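Fellwood Robotics Help > Teleoperation and Demonstrations

Door handle task: policy stops short of the lever after training on remote-control demos

Posted by plemur_dan
Tags: teleoperation, imitation, simulation, doors

I am collecting demonstrations for a door-opening task in simulation. I drive the arm by remote control with a 6-axis mouse, gripper open at the start, wrist camera view only. The door is dark brown wood with a gray lever handle, and the lever hangs straight down. I recorded 300 demos over December and trained a policy on all of them.

In rollouts the arm approaches well and then stalls with the fingers just below the lever. Sometimes it closes on nothing. Sometimes it hovers until the episode times out. The loss curve looks normal. Replaying the recorded actions open loop from the saved start states works every time, so I don't think the controller is at fault.

Things I have tried: longer training, a larger batch, a lower action rate on the mouse. No change that I could measure. Is this a data problem or a camera problem?

Diarmuid Ó Súilleabháin
Data problem, most likely, and it comes from how you drive. Plot end-effector speed against time for a handful of demos. If you operate like most people, you will find a long flat section just before the grasp, where you stopped to judge depth and line up. The policy sees near-identical images there with an action of zero, and it learns to output zero. Once it stops, the next image is the same and it stays stopped.

What fixed it on the Dordale door set:

Trim the pauses. Drop any run of steps where commanded motion is under your noise floor and the gripper command does not change. Keep the steps where the gripper is closing - those look still but they matter.

Record again with the approach done in one motion. A slow steady approach is fine. Stop and go is not.

Add recovery demos. Start with the gripper already near the lever and slightly wrong: too low, too far left, rotated a few degrees. Drive from there to a good grasp. Seven per kind of error was enough for us to see a difference.

Check the view where it stalls. If the wrist image has the lever above the open fingers with a short gap of door between them, the policy has to read depth from very little. Dark wood and a dark gray handle do not help. Raise the light level or add a second fixed camera before you collect more.

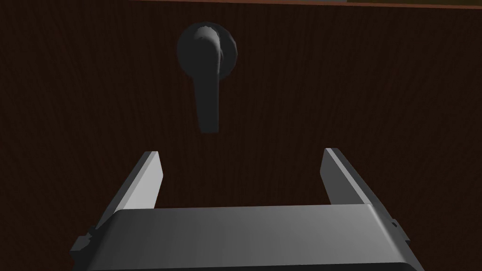
yoo_arm
Had the same thing, I just made the gripper close earlier with a script and it opened the door 3 times out of 7. Good enough for my class project.

Last edited January 28, 2026

Related threads

Mouse or leader arm for demos with contact?
Yoo driver drops the gripper command on reconnect
Replaying demos after a change in control rate
Plemurwood door models: where is the latch joint set?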